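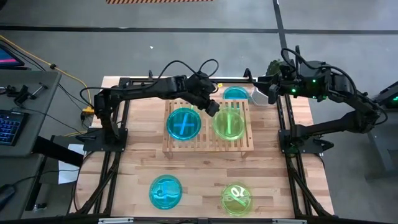
Section 3. Creating and Checking an Author Record

Home | Guide | Records | Forms | Contact

This section applies to all contributors who enter novelists, story writers and translators in the Wendero Register of Popular Fiction. It assumes that you have an active contributor account and have read the rules on sources in Section 2. Records for illustrators and publishers are covered in Section 4.

3.1 Before you begin

Search the Register for every form of the author's name, including pen names, married names and spellings without accents. If a record already exists, do not open a second one. Use the correction form and attach your evidence.

Have at least one printed source at hand. A dust jacket may be used to support a pen name or a title, but it may not be the only source for a date of birth.

3.2 Entering the main details

1. Select Records, then New Author. A blank record opens with the status Draft.

2. Enter the family name as it appears on the title page of the earliest edition you have seen. Accents and other marks must be kept. Laskowska and Liepiņa are both correct as typed; Liepina is entered as a variant.

3. Enter given names in full where they are known. Initials may be used only if no source gives the full name.

4. Enter the years of birth and death. If a year is disputed, enter the one with the better source and record the other in the Notes field. Leave the field blank if no year can be supported.

5. Choose up to three genres from the list. The terms sea story, school story and historical adventure are separate headings and should not be combined.

6. Write the summary. It should state who the author was, what kind of books the author wrote and the period in which the author was active. The limit is 73 words. The system will not save a longer summary.

Note: Summaries are written in the past tense for deceased authors. Opinions on the quality of the work belong in a signed review, which is submitted separately.

Caution: Do not copy text from publishers' catalogs, even in part. A record containing copied text will be withdrawn, and the contributor's other drafts will be held until they have been read again.

3.3 Adding titles

1. Open the Titles tab and select Add.

2. Enter the title of the first book edition. Where a novel first ran as a serial under another name, enter the serial title in the second field — do not place it in parentheses after the main title.

3. Enter the year printed on the title page. Many gift books were issued late in the year and dated for the year following. In such cases the printed year goes in the Year field and the year of issue in Notes.
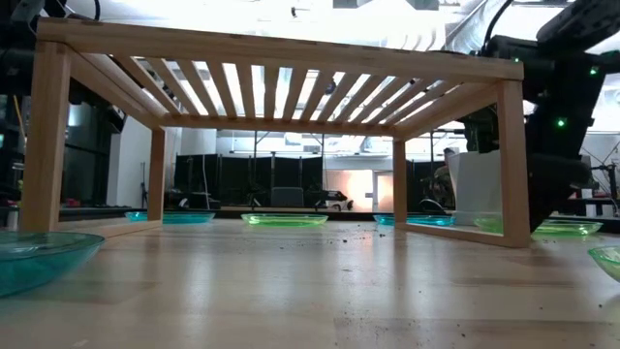

4. Add reprints only if the text was changed or the title is different. Abridged school editions count as changed texts. A new binding or a new set of plates does not.

5. Arrange the titles by year. Records with more than 20 titles should be divided by series, with single works listed last.

6. Select Save Draft before leaving the tab. Titles that have not been saved are lost when the session closes.

Note: For authors published by the Pornau house, the year was often left off the title page. Consult the Butkienė checklist and cite the entry number in the Source field.

3.4 Pen names and shared names

A pen name used by one author is entered as a variant on that author's record. A house name used by several authors receives its own record, linked to each known contributor. If you cannot establish who wrote a particular title under a house name, link the title to the house name alone.

Caution: Linking cannot be undone by contributors. Check both record numbers before you select Confirm.

3.5 Submitting the record

1. Select Check Record. Missing fields are marked in red and doubtful dates in yellow.

2. Correct each red field. Yellow fields may be left if an explanation has been entered in Notes.

3. Select Submit. The status changes to In Review and the record is locked.

4. Respond to any query from the reviewing editor within 18 days. After that period the record returns to Draft.

Queries on names and variants are handled by Aušra Zariņš. Queries on dates and editions should be sent to Rasmus Pärn. Please quote the record number in the subject line.

Section last revised 25 August 2022.

Shares: 3

Contact the Register | Copyright Wendero | Back to top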